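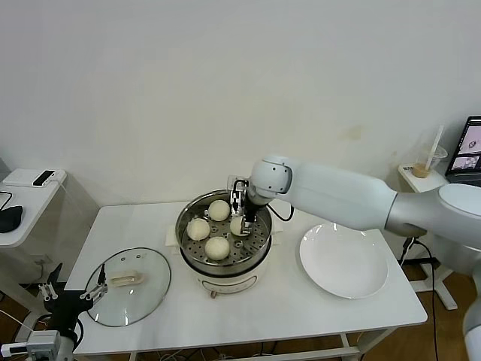
A reader wants to know whether the buns can go straight on the metal or whether they need paper squares underneath. Straight on the metal is fine, I do it all the time, but wipe the tray with a little oil first or you'll leave half the bottoms behind!

Section 2: Steaming buns in your Flulto pot

I'm assuming you've already rinsed everything and boiled one pot of plain water through it (see Section 1). If you skipped that, go back and do it now, I'll wait.

1. Put a mat under the cooker. Mine's a square one, bigger than the base on both sides, and it catches the drips.

2. Fill the base with water and set the steamer basket on top. Keep the water below the basket. If it bubbles up through the holes you get soggy buns (ask me how I know).

3. Oil the tray lightly and set the buns in with space between them. They puff up a lot more than you'd think.
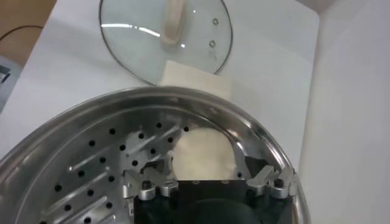 Bun on the steamer tray.

4. Put the lid on, plug in, and turn the knob. Once you see steam coming out of the vent holes, start your timer for 14 minutes. Frozen buns need a bit longer, so cut one open if you're not sure.

Caution: Steam burns are nasty. Switch off first, then tip the lid away from your face and hold it by the handle only – the glass and the metal rim get very hot.

5. Wait 2 minutes with the heat off before you lift the lid. I used to rush this and my buns came out wrinkled every single time.

6. Lay the lid flat with the handle up, well away from where you're working, and move the buns to a wide plate. Pick them up gently from the sides. Squeeze hard and you'll have finger dents in all of them.
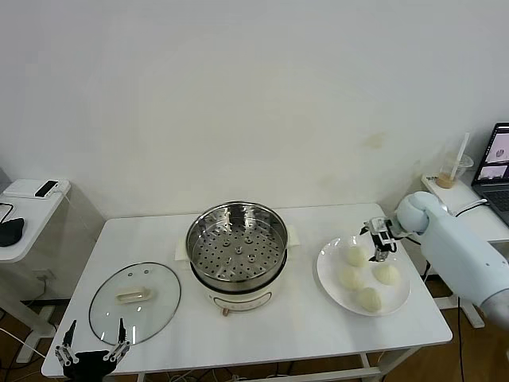

Fedoruk

Note: Don't stack them on the plate while they're hot. The skins stick together and tear when you pull them apart (still tasty, just ugly). A single layer is best, with a clean dish towel over the top if you're not eating right away.

7. Let the base cool, unplug it, and pour out the leftover water. The basket can go in the sink with warm soapy water, but the base can't, so just wipe that with a damp cloth.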